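Left arm drops out with protective stop during two-arm handover, right arm carries on

Forum index > Cells and integration > Faults and safety
Started July 1, 2026 — 8 replies

prinholm_cell2
We have two arms on one bench and one task script driving both. During a run of 200 cycles the left arm went into protective stop at cycle 4 of the second batch. The right arm did not stop. It finished its move, at full programmed speed, into the space the left arm was still occupying. Contact was light and the joint covers are only scuffed, but both arms should have halted.

Log has the left controller reporting a joint position deviation, then nothing from the script for 668 ms, then the next right-arm waypoint. Safety config checksums match on both sides. Any ideas before I start pulling cables?

torque_ripple
Are the protective stops cross-wired, or are you relying on the script to notice?

prinholm_cell2
Emergency stop is cross-wired. Protective stop is read over the network by the script.

torque_ripple
Then it did what you built. A protective stop on one controller is a local event. Unless you take it out on a safety output and into a safeguard input on the other, the second arm has no idea.

jolton_maint
Agree with the wiring point, but I would look at the deviation fault first. We had the same code at Jolton last September and it was the cable loop on the wrist. It caught on the elbow cap when the wrist rotated past a certain angle. Strap the slack down and see if the fault goes away.

torque_ripple
Fixing the snag only hides the real defect. The arm will stop for some other reason next month and the other one will still keep moving.

jolton_maint
I did not say leave the wiring as it is. I said find out why it tripped. Two faults, two fixes.

prinholm_cell2
Both fair. I have re-run at reduced speed with one object per gripper, a paper cup on the left and a tennis ball on the right, starting a short gap apart on the taped paper. The cable on the left arm does loop over the wrist and elbow, so the snag theory is plausible. 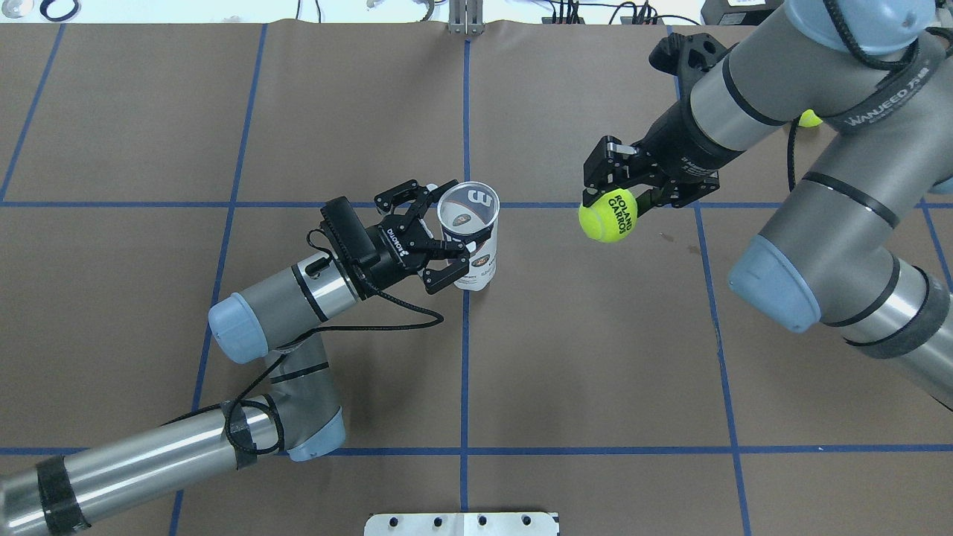
Rutkowska replied by direct message and allowed me to paste it: the 668 ms gap matters more than either of you is making it. The script should treat a missing status packet as a stop. At present it treats silence as "no change" and sends the next waypoint. A watchdog of a few cycles would have held the right arm even without the extra wiring, although it is no substitute for the wiring.

torque_ripple
Fine as a second layer. I would not count a watchdog in a Python process as a safety function and I hope no one signs it off as one.

prinholm_cell2
It will not be signed off as one. Work order as it stands:

Safeguard stop wired both ways between controllers, dual channel, with manual reset.
Status timeout added to the script, hold on loss.
Cable on left arm re-routed, slack taken up below the elbow.
Reduced speed until all of it is tested.

The log viewer we use is Poker, which drops the controller timestamps on export. I have the raw file, 2,792 lines, if anyone wants to check the sequence themselves.

jolton_maint
Send it over. When you test the stop, trip each arm in turn while the other is moving. We only tested ours one way the first time and the return channel was on the wrong terminal.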